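Pliruston workshop reopens on Tuesday with new fixtures

The community workshop in Pliruston will open again on Tuesday after a break of four weeks. Members used the time to put in order the shelves with jigs, blocks and small holders, which were mixed together since the move from Husine Street.

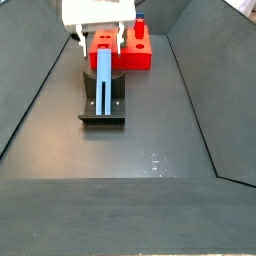 Édgar Sánchez, who coordinates the evening group, said that each part now has its own place and a written label. "Before, we were losing half of the evening to look for one screw," he said. The labour was free, and the local shop Ivden gave $500 for storage boxes. Evening sessions are open to up to 12 people.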